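# Ramance G2 printed gripper kit: a semester of use in a student robotics club

Reviewed Jun 27, 2018, for the Ackroyd Technical College robotics club newsletter.

The club bought two Ramance G2 kits in February to replace a pair of vacuum tools that could not hold anything with a curved or ribbed surface. Our project for the year is the assembly event at the Morkcombe student meet, in which two arms must pick up a rigid tube and a flexible hose, bring them together in the air, and push one onto the other without a fixture. This review covers assembly, mounting, grip performance, wiring and spare parts. It does not cover the vendor's software, which we removed after the first week and replaced with our own driver.

## What is in the box

Each kit contains the printed body in two halves, two finger carriers, one set of square jaws, one set of V jaws, a servo, a flange adapter, a bag of fasteners and a printed manual. The adapter fits the standard bolt circle on our arms. Fasteners are metric throughout. The manual is short and mostly correct, but the drawing for step 18 shows the idler gear upside down. Installed as drawn, the gear binds at half travel. Declan Tunstall found this on the first unit and we marked up the page before building the second.

Hex keys are not included.

## Assembly

The first gripper took an evening. The second took less than half of that. The printed parts were clean, with no support material left in the channels, and the holes for the heat-set inserts were the right size. We did have to ream the finger pin bores by hand. The pins are a press fit on paper and a hammer fit in practice, and a hammer is a poor tool to use near a layer line.

Weight with square jaws and adapter came to 657 grams on the lab scale. That is acceptable for our arms, but payload settings must be updated before running at speed. We forgot on one side and got a protective stop on every fast reversal until Jade Pickering checked the configuration file.

## Grip performance

We logged 716 pick attempts across both units, split between the rigid part and the hose. The results were better than expected on the rigid part and mixed on the hose.

- **Rigid tube, square jaws:** Reliable if the approach is square to the axis. With the tube turned more than a few degrees, the jaws close on it and rotate it, and the pose estimate from before the pick is no longer valid.
- **Rigid tube, V jaws:** Self-centering, but the V is too deep and leaves little clearance to the table.
- **Hose, square jaws:** Good on the smooth cuff. On the ribbed section the jaw edge drops into a groove, which holds well in the axial direction and badly in any other.
- **Hose, V jaws:** Not recommended. The hose flattens.

We settled on square jaws for both arms and a rule that the hose is always taken by the cuff.

Repeatability of the finger position was good for a geared printed mechanism. Backlash was small when new and grew over the semester. After around 4 weeks of daily use it was enough to feel by hand, and we added a preload spring from the hardware drawer. Ramance sells a metal gear set that is supposed to address this. We have not tried it.

## The task itself

The tube-to-hose insertion is where the kit is either useful or not. Our sequence starts with both parts on the bench and no nest or clamp. Each arm picks its own part, lifts, and moves to a meeting pose. The left arm then pushes in short steps while the right arm holds. The step size is set by the servo current on the right gripper, which is a crude measure but the only one the kit provides.
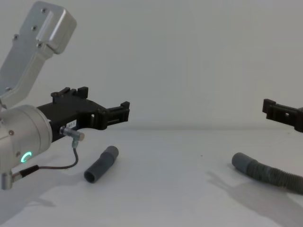
Start positions have the largest effect on our success rate, and the rules allow the team to place the parts by hand within a marked zone. We tried parallel and crossed placements before keeping a loose diagonal for the tube. The present layout has the hollow end of the tube toward the lower left, its wider collar at the upper right, and the hose over on the right with its smooth cuff turned to the middle of the table. The grippers wait facing each other at about the same height, and the left one can come down to its part with little sideways travel. A plain light tabletop and wall help the segmentation step, although gray parts under soft lighting give a weak edge on the shadow side. We raised the exposure slightly and left it there.

The remaining failures are mostly at contact. When the mouth of the hose meets the rim of the tube off center, the cuff folds inward and further pushing makes it worse. A small circular search motion recovers a portion of these. A compliant finger pad would probably recover more, and Ramance does not offer one. We cut pads from inner tube rubber and glued them to a spare set of jaws. They improved the hold on the cuff but peeled off in the warm lab, and we have gone back to bare jaws for now.

## Wiring

The cable exit is badly placed. It leaves the body close to the flange, and any wrist rotation past a half turn pulls on it. We limited joint six in software on both arms. A strain relief boss could have been added to the print at no cost, and users with a printer should modify the rear half before assembly. The servo connector is also unkeyed. We painted one side of ours.

## Spares and support

Jaws and finger carriers are sold separately at a fair price through Trarton, the distributor we used. Delivery was prompt. The part files for the jaws are available for download, and we printed several variants in the school shop. The body files are not available. A club that cracks a body has to buy a complete kit.

One email to Ramance about the idler gear drawing received a corrected page the same week. A second email about backlash has had no reply.

## Verdict

Recommended for student teams with a printer, some patience and parts of moderate size. Not recommended where the gripper must resist twisting loads or run unattended for long periods. We will keep both units for next year's event and budget for the metal gears. Anyone in the club who wants the modified jaw files should ask Jade; the current version is the one with the chamfer on the lower edge.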